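Week 3: Why your planner shouldn't care what the plate looks like

Grab a seat and open the Skornitmont sim while I talk, because it takes ages to load on the lab machines. Last week we got the left and right arms moving on their own. This week we're putting a planner over the top, and most of you will find your perception code is a bit rubbish (mine was too, the first time).

The task is eggplant and plate. For the planner I want you to keep three predicates and no more:

held(obj, hand)
over(obj, plate)
resting(obj, plate)

Have a look at two renders from the bench scene and work out, before you run anything, which predicates you'd set for each.

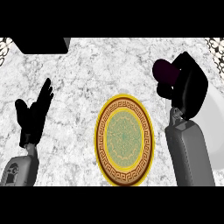
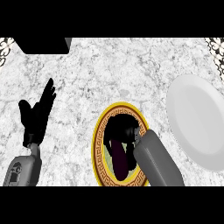

Bench scene, simulated. Left hand open and right hand closed on the object in both renders.

So held() is easy in both. The trouble is over(). Folks love to write it as a 2D overlap test between masks, and then the right forearm crosses the rim of the patterned plate in the second one and your plate mask loses a chunk of its side. Fit an ellipse to the gold rim instead and let the fit fill in what's hidden. The Greek key band is a lovely feature for this, lots of corners, but please don't hard-code it! I'll be swapping the plate texture for marking.

Colour is the other trap. Dark purple object, black fingers, and a threshold that can't tell where one stops. Use the segmentation channel from Gondunik for now and we'll take it away from you in the next lab.

And resting() can be true while held() is still true. Your planner needs to cope with that, otherwise it opens the hand early or never opens it at all. I gate the release on contact force plus 3 consecutive agreeing frames.

The idle arm still goes in the collision model, by the way. Parked is a state, so give it one.

To hand in: your predicate code, plus a log from 100 rollouts using seed 193. Run seed 223 as well if you've got time. Zieliński chapter on symbol grounding is the reading, skip the proofs.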